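Laundry and Folding: Back Bedroom, Nindmont

Gallery 7 of the house series. Text by Evie Whitlock, layout by Neville Wainwright. May 2020.
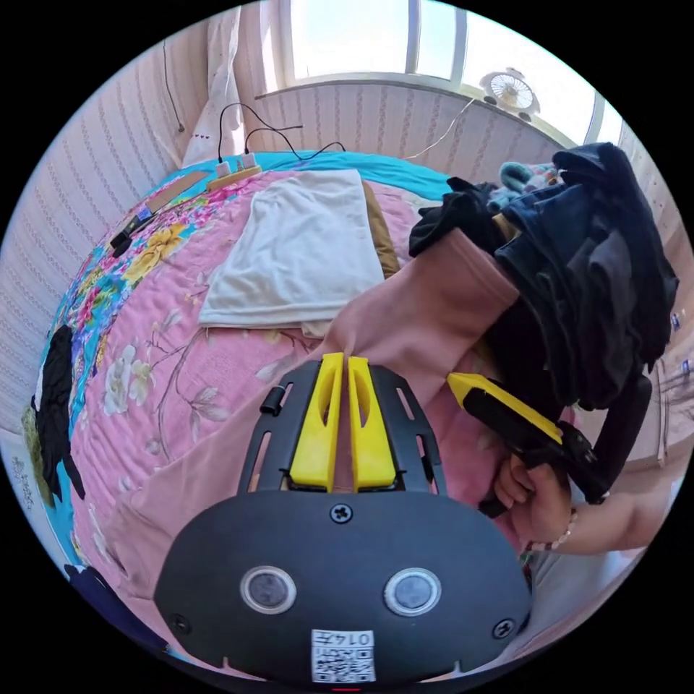
The back bedroom at Nindmont has no table, so clothes are sorted and folded on the bed. The method has stayed the same since December, when the ironing board moved downstairs, and it applies to all mixed loads of everyday clothing. Bedding and towels are dealt with in the Watkins gallery and are not repeated on this page.

The quilt stays on during folding. It is pink with a flower print and a turquoise border, and the padding gives a slightly soft base. Thin knits tend to drag on it. Lift them clear when turning them over and set them down again flat.

Sorting

Clothes are separated by colour before any folding starts. Navy and black go together in one pile. The two are hard to tell apart in the evening, so this part of the work is done by daylight from the window above the bed. Pale items go on the open part of the quilt. Anything small and light in colour may sit on top of the dark pile for the time being, where it is easy to find.

Long sleeves

A long-sleeved garment is handled from the sleeve first. Draw the sleeve out to its full length, check the cuff, then lay the body face down. Fold one side in to a third of the width and bring the sleeve back down along the fold. Repeat on the other side. Fold the hem up to the middle, then once more to the collar. Finished width for the Bidik drawers is 45 cm across two stacks, with a small gap at the runner side.

If a sleeve is caught under another garment, free the upper garment before pulling. Stretched cuffs in the first batch came from pulling at an angle.

Whites

White cloths are folded in half twice and kept apart from the dark clothes until both are put away. Dark lint shows on them and is slow to remove with a brush. Tan and brown pieces can be placed next to the whites.

Fixed items in the room

Striped wallpaper, white sheer curtain, small white desk fan on the windowsill. Two white plug adapters on a wooden strip near the head of the bed, with black cables. Piles are kept to the middle and foot of the bed so that sleeves do not catch on the cables. The fan is switched off before light fabrics are laid out.

Storage

Dark clothes go in the lower drawers, pale clothes in the upper. The Bidik unit has 9 drawers in all, of which the bottom row sticks in damp weather. Folded edges face the front. Stacks more than 9 garments high lean and should be split.

Notes

The Prunis folding sheet, in the downloads section, gives the same folds as line drawings. It has been downloaded 1,534 times and the measurements in it were corrected once, on the sleeve page. Older printed copies show the hem folded in thirds, which gives a bundle too short for the drawer.

Next gallery: Watkins, airing cupboard and linen shelves.
Previous gallery: Nindmont, hall and coat hooks.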